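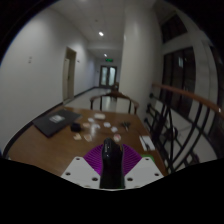 Figure 12.1 A brown wooden table.

Chapter 12
Tables and Other Shared Surfaces

Chapter Outline
12.1 The Table as a Piece of Building Equipment
12.2 Size, Height, and Clearance
12.3 Solid Wood, Veneer, and Other Tops
12.4 Finishes and Their Limits
12.5 Placement in Rooms and Passages
12.6 Inspection, Repair, and Replacement

Learning Objectives
After studying this chapter, students should be able to:
Distinguish between fixed, movable, and folding tables and state where each is normally specified.
Explain how seat height, knee space, and edge thickness act together on the comfort of a person seated at a table.
Describe how wood responds to changes in the moisture of the surrounding air.
Compare film-forming finishes with penetrating oils in terms of wear and repair.
Prepare a simple furniture register for a building of moderate size.

Introduction

Most of the preceding chapters have dealt with parts of a building that stay where they are put. Floors, doors, partitions, and built-in storage are drawn by the architect, priced by the contractor, and handed over with the keys. Tables belong to a different class. They are usually bought late, often from what remains of the budget, and they are moved by the people who use them. A table chosen for a reading room may spend most of its working life in a hallway, a copying area, or a kitchen. The person responsible for the interior of a building must therefore plan for uses that were never written into the original specification.

The consequences of poor planning are rarely dramatic. They appear as chairs that do not fit beneath an apron, tops that stain within a year, and passages that become too narrow when a surface is pushed against the wall. Each of these faults can be avoided at the time of purchase at little cost. Correcting them afterward is more expensive, and in many institutions the fault is simply left alone until the furniture is replaced.

This chapter treats the table as equipment. It considers dimensions first, then materials and finishes, and finally the question of where tables stand and how they are kept in service. Decorative style is discussed only where it affects use. Students who wish to review the general properties of wood should return to Chapter 4 before reading Section 12.3.

Opening Case: The Utthorpe Inventory

When Chanida Wiriya took up the post of interiors manager at Utthorpe College, the college had no single list of its furniture. Departments kept their own records, and several kept none. Over one summer her office entered 672 tables in a common register, noting for each its location, its overall dimensions, the material of the top, and its condition. Tables that had been bought together were often found in four or five different buildings.

The register showed that the college owned enough tables for its needs and that a large share of them were in the wrong rooms. Long tables intended for group study stood in offices with one occupant. Small square tables had been pushed together in seminar rooms, leaving a ridge down the middle on which students complained that they could not write. The college had been about to place an order with Sitthichai, a contract furniture supplier, for new seminar tables. The order was reduced by more than half, and part of the money was spent on refinishing.

A second finding concerned finishes. The oldest tops had been oiled and the newer ones lacquered, but the cleaning contract called for the same product on both. Prasert Chuensuk, who supervised the workshop, proposed a colored dot beneath each top so that cleaning staff could tell the two kinds apart. The practice was adopted in May of the following year and has since been extended to benches and counters.

The Utthorpe case is referred to throughout the chapter. Students should consider, as they read, which of the difficulties described could have been prevented when the tables were purchased and which could only have been found by inspection.

12.1 The Table as a Piece of Building Equipment

A table consists of a horizontal top and a structure that holds the top at a useful height. In the most common wooden form, the structure is made up of legs joined by horizontal rails. The rails together are called the apron. The apron keeps the legs square to the top and resists racking, the sideways lean that develops when a table is pushed or dragged. A deep apron makes a stiff table but takes away knee space. A shallow apron leaves more room for the sitter and places greater demands on the joints.

Trestle and pedestal tables dispense with the apron wholly or in part. A trestle table carries its top on end frames, usually connected by a stretcher near the floor. A pedestal table carries its top on a central column. Both leave the edges free for seating, and both depend on the spread of the base for stability. A pedestal base that is too small in relation to its top will tip when a person leans on the edge.

For purposes of management, tables are also grouped by how readily they can be moved.

Fixed tables are fastened to the floor or wall. They are found in laboratories, in some libraries, and in food service areas. They cannot drift from room to room, but any change in the use of the space requires a tradesperson.

Movable tables stand freely and are lifted or slid by hand. They make up the greater part of the furniture in most public buildings.

Folding and nesting tables are intended for storage between uses. Their hinges, latches, and casters are the parts most likely to fail, and spare parts should be ordered with the tables themselves.

The choice among these groups should follow from the way a room is used during an ordinary week. A room that is rearranged every day needs light tables with strong joints. A room that is rearranged twice a year can accept heavier furniture, provided that two people can carry it safely through the doorway. 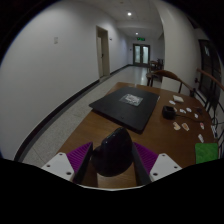

Weight deserves more attention than it commonly receives in specifications. A heavy table feels steady in use and discourages casual movement, and for that reason it is often preferred for places where people stop briefly and move on. The same weight becomes a hazard when the table must be shifted for cleaning. Staff who cannot lift a table will drag it, and dragging loosens leg joints, marks floors, and wears the feet unevenly. A table that rocks on a level floor has in most cases been dragged.

Glides reduce this damage. Felt glides are suited to hard floors and need regular replacement, as grit collects in the felt and scratches the surface they were meant to protect. Plastic glides last longer and are better on carpet. Adjustable metal glides allow a table to be leveled on an uneven floor — a common condition in older buildings — but they should be checked whenever the table changes position.

Responsibility for Shared Surfaces

A desk assigned to one employee is usually looked after by that employee. A table in a common area has no such guardian. Spills are left to dry, small objects collect on the surface, and damage goes unreported. Villads Overgaard, in a study prepared for the design firm Stirus, compared tables in private offices with tables of the same model in common rooms. The common-room tables were refinished sooner, and the damage recorded was concentrated along the edges and at the corners, where the tops had been struck by chairs and by passing carts.

Two measures follow from this finding. The first is to specify edges that can withstand impact. A rounded solid-wood edge will dent, but the dent can be steamed or sanded. A thin applied edge band will chip, and the chip exposes the core to moisture. The second measure is to name an office or a member of staff as responsible for each common area. The name should appear in the register and be reviewed when personnel change.

The Furniture Register

A register need not be elaborate. For a building with up to 100 tables, a single sheet is sufficient if it is kept current. Each entry should record:

an identifying number, marked on the underside of the top
the room to which the table is assigned
overall length, width, and height
clear height beneath the apron
materials of the top and base
type of finish and date of last treatment
condition at last inspection

The clear height beneath the apron is the entry most often omitted, and its absence is the usual cause of mismatched chairs. Armchairs in particular should be compared with this figure before purchase. Where a table has a drawer, the measurement is taken from the floor to the lowest point of the drawer front.

Key Terms Introduced in This Section
apron, clear height, fixed table, glide, pedestal, racking, stretcher, trestle

Review and Discussion
Explain why a deep apron may be an advantage in a worktable and a disadvantage in a reading table.
Select one common area in a building known to you and prepare a register entry for each table in it.
Utthorpe College reduced its order for new tables after completing its inventory. Identify the costs of the inventory itself and discuss how they might be set against the savings.

Section 12.2 takes up the dimensions of tables in detail, beginning with the relation between seat height and the underside of the top.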